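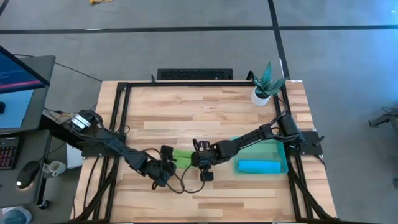 Microfiber towel (folding and storage)
From the Lurnodar Household Pages, last edited 2025-07-08

A microfiber towel is a cleaning cloth made of very fine synthetic fibers, usually polyester blended with polyamide, and I've been looking after this entry long enough to have strong feelings about how one should be folded. The entry covers folding, rolling and keeping the things. Washing has its own page, although I do wander into it a little further down (sorry, it's hard to keep them apart!).

Fabric

Most cleaning towels have a looped pile a bit like a bath towel's, only much finer. The loops are what grab the dust. They also grab crumbs, pet hair, the hook side of any Velcro in the house and the rough skin on your thumbs in winter, so folding one is a slightly clingy business compared with folding a cotton dishcloth. Glass cloths are woven flatter and slide around more. If you're teaching a kid to fold, start with the looped sort, which stays where you put it.

Colors tend to be loud. Lime green, bright blue, orange and yellow are all easy to find, and plenty of people give each room its own color. Mine are green for tables and blue for the bathroom, and I'm pretty strict about it.

Folding flat

The usual fold is in half and in half again, which gives you eight clean faces to wipe with if you keep turning and refolding. People call it the quarter fold. Smooth the towel out on a table first and pull the corners square, then bring the far edge toward you. Thick towels puff up at the crease, and pressing down along it with the side of your hand takes care of most of that.

A variation is the Brustow fold, named after the apartment building where I first saw it: thirds the long way, then once across the middle. It's narrower and goes nicely into a drawer with dividers.

Rolling

Rolling is quicker and I've come around to it. Fold the towel once, start at a short end and keep the roll loose. A tight roll looks great in the basket for a day and then leaves you with a towel full of ridges. I rolled everything for a month in April and only went back to flat folding for the big drying towels, which turn into something like a bolster.

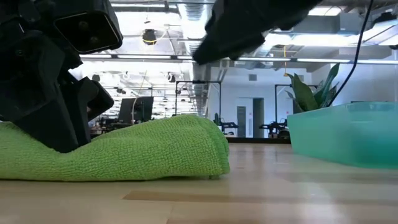

Osaze Aliyu thinks I'm being unfair to the tight roll: wind it hard, tuck the last corner into the end, and it will survive being thrown across a kitchen. The ridges shake out in a second, he says, and a loose roll is just a towel that hasn't decided anything yet. I've left the advice above alone but his objection stays on the page, fair is fair.

Containers

An open plastic bin or a shallow tray is plenty. See-through ones are handy when you sort by color, and smooth sides matter more than you'd think, as wicker snags the loops something awful. Stand rolls on end if the bin is deep, lay them down if it's shallow. Keep used towels somewhere else entirely!
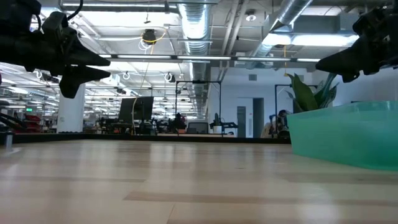 Translucent container and leafy plant on a table of light and darker wood.

Washing, briefly

Skip the fabric softener, which coats the fibers. Wash with other microfiber and leave out anything that's 100 percent cotton, or you'll be picking lint off for the rest of the evening. I use cool water, 86 degrees on my machine, and hang them up to dry. Fold them once they're fully dry, even if that means leaving them over a chair till morning.

See also: Dishcloth; Drawer dividers; Okonkwo method (linen closets); Predinberg laundry room rules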